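How to Bleed a Radiator That Stays Cold at the Top

A radiator that is warm along the bottom and cool along the top usually has air trapped in it. Letting the air out takes a few minutes per radiator and needs no special skill. These steps are for hot water systems. Steam radiators work differently and should not be bled this way.

You will need a radiator key, an old rag and a small cup. Most hardware stores sell the keys. Some newer valves take a flat screwdriver instead.

Turn the heat off at the thermostat and switch off the circulating pump. Wait until the radiators are cool to the touch. Bleeding with the pump running can pull more air into the system, and the water can scald you.

Start on the lowest floor and work up. On each floor, begin with the radiator closest to the boiler. The bleed valve is a small square peg near the top, at one end.
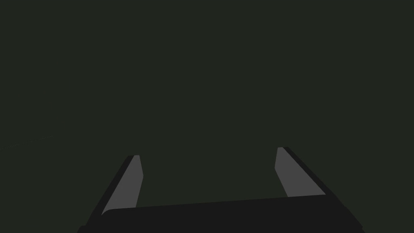 Vestergaard, commenting on an earlier version of this page, wrote that the valves in an old house in Drunddale had been painted over and would not move at all. Scoring the paint around the peg with a utility knife freed most of them, and the last one came loose after a drop of penetrating oil and a night's wait. Do not force a stuck valve – the peg can shear off, and then the radiator has to be drained.

Hold the cup under the valve with the rag behind it. Turn the key counterclockwise, a quarter turn to start. You should hear a hiss. Leave the valve open until the hiss stops and water runs in a steady stream, then close it snugly.

When all the radiators are done, check the pressure gauge on the boiler. If it has dropped below the range in your manual, add water through the fill valve, slowly, and stop when the needle is back in range.

Turn the pump and the heat on again. Check each valve for drips after an hour. If the same radiator needs bleeding again within 5 days, air is getting in somewhere and the system should be looked at by a heating contractor.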